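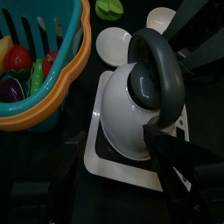
Kinga Jakab told me I was being a snob about it, and that if people want to eat strawberries in October they should be allowed to eat strawberries in peace. Fair enough! She said it over the phone while I was trying to unload groceries with one hand, so I didn't get to argue back, and I've been arguing back in my head ever since.

So let me do it properly. I don't want to take anybody's strawberries. What I miss is waiting for them. When I was a kid in Erumen we had 2 weeks of good apricots, if the weather behaved, and you ate them until your stomach hurt. Then they were gone and you talked about them (my aunt did, anyway, at length) until the next year. 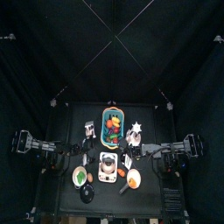
And the talking was half the fun, I think. You can't look forward to something that's sitting there under the same lights every single time you walk in. I paid for a box of peaches at Grakel last winter and they tasted like a damp sponge, and I ate all of them because I'd paid for them. Who was that for?

Kinga's point, when she's being nice, is that choice is a good thing and plenty of people never had it. I know that. My grandmother would have cried to see the produce aisle at Grakel. She'd also have picked up one of those peaches, smelled it, and put it right back.

What I'd like is for stores to just tell us. Put up a little card that says these are in season, go nuts, and these came a long way and aren't great yet. The Saturday-morning kind of seller always did this for free, usually without being asked, sometimes pretty rudely.

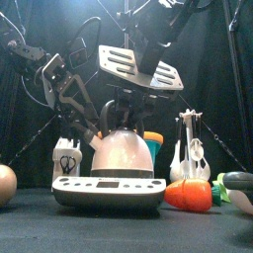

White kettle with a black handle.

Anyway, I bought pears this week. They're hard as rocks and I'm giving them time.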